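Home | Issues | Authors | Subscribe | Search

Small Things on Shared Desks: Plants, Cards and the Making of a Place to Work

4. The desk as a place people settle into
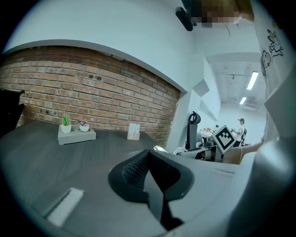 Most of the people who wrote to us had never been asked about their desks before, and once they got going they were hard to stop (we say this fondly). Over the course of the Wasden study we gathered 561 written accounts from people in shared offices, and 383 of them brought up a plant before they brought up a chair, a lamp or a screen. We had expected to read a good deal about storage, and what we got was page after page about succulents.

Figure 4. Small plants and an upright card in a wooden holder on a dark gray desk, with exposed brick behind.

The pair of little pots in Figure 4, one spiky and green and the other pink and green, share a gray concrete tray, and we want to linger on the tray for a moment. In our earlier work at Althorpe we treated trays as part of the plant and coded them together, which we now think was a mistake. A tray gathers things up. It tells the next person at the desk that these pots belong with each other and should be moved together, if they must be moved at all. Fifty-six of our writers described a tray or saucer as the thing that made a plant feel "placed," and several went back to the word two or three times in the same account.

Cards behave a little differently. A card with a pale purple pattern, like the one standing near the plants, can be swapped in a second, and our writers did swap theirs, often in August when the offices were quiet and there was time to fuss. The holder tended to stay.

The walls matter too, though we were slow to see it. People with brick behind them wrote about color far more than people facing plain white, and they were choosy about which greens looked right against the red. We return to this in Section 7.

Comments

pleltero_reader: Lovely section. Did you code the pots separately from the trays in the new round?

Ansah: My saucer has outlived three plants, so I'm firmly with the authors on this one!

We use cookies to remember your reading preferences. Accept | Settings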